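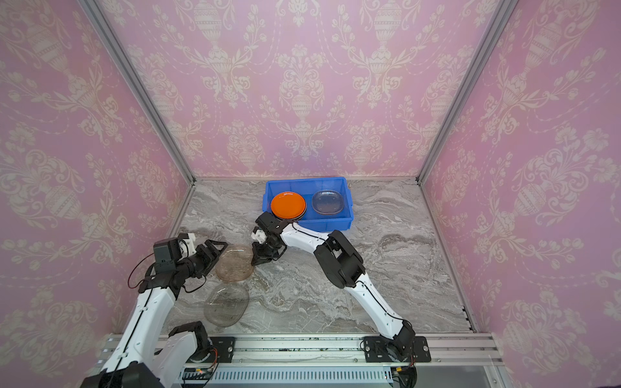
The director of "Turkside" has spent most of her working life on films that run under half an hour, and until last year she had never asked anyone for the money to make a longer one. She writes, directs and usually edits. Her new feature is set almost entirely in the back rooms of a banquet hall, among people who wash and stack and carry. She says she wanted walls that had been chosen to please guests, and she spent weeks looking at wallpaper samples. A pink damask with cream urns and scrolling leaves was the kind of thing she had in mind, with a plain blue plastic bin of plates in front of it. "That's the whole movie for me," she says. "Somebody paid for the pattern, and somebody else has to get the dishes done."

We spoke by phone while she was finishing the sound mix. She was eating lunch and apologized for it twice.

The script began as a short story, written in November during a residency at Bemuna, where she had gone to work on something else. The something else was a novel, now in its fourth draft and sitting in a drawer. "I had a desk and a heater and no internet, and I still couldn't write the novel," she says. "So I wrote about the first job I ever had." The story was 2 pages long. A magazine turned it down, and she put it aside for most of a year before she tried it as a screenplay.

The first full draft ran far too long. She cut a wedding, a court hearing and a trip to the coast, and moved everything inside the hall. The hall in the film is called Vukadinović, after the family that owns it in the story, and the owners never appear. Their voices come over a kitchen phone. She wrote those calls last and recorded them before the shoot so the actors had something real to answer.

Money came slowly. Breslow, the small production company that had handled two of her shorts, agreed to take the feature on if she could bring the budget down. She took out the night exteriors and cut the shooting schedule by a week. "I was angry for a few days," she says. "Then I read it again without those scenes and I didn't miss them. I missed one. There was a parking lot I liked."

Casting was done with open calls. The company saw 382 people for seven speaking parts, and she sat through every reading. She looked for actors who could talk while doing something with their hands, so she gave them towels to fold during the audition. Many of them stopped folding when they had a line. The lead had come to read for a smaller part, kept folding, and asked whether she should start another stack.

She does not rehearse much. Before the shoot the cast spent four days in the hall learning the work, and the camera department was there too, mostly to find out where they would be in the way. She kept the takes long. The longest shot in the finished film is just over six minutes and follows a single cart from the loading door to the dining room and back. They got it on the ninth try, after lunch, when everyone had stopped being careful.

Editing took longer than she had planned. She had always cut her own shorts and assumed she could do the same here. After three months she handed the material to another editor and stayed out of the room for two weeks. "It was the right thing and I hated it," she says. The first cut she was shown began with what had been her ending. That version did not last, but it got her to drop the opening voiceover, which she had been defending since the first draft.

Does she see herself as a filmmaker who writes, or the other way around? She says the question comes up at every screening and she has no good answer. She likes writing because it is cheap and she likes directing because other people are there. Teaching pays the rent. She has an evening class in short fiction and does not show her films to the students unless they ask.

"Turkside" will have its first public screening in a theater with 300 seats. She has asked for the sound to be turned up a little, for the dishes. After that she plans to open the drawer and read the novel from the beginning. She thinks she may keep the middle.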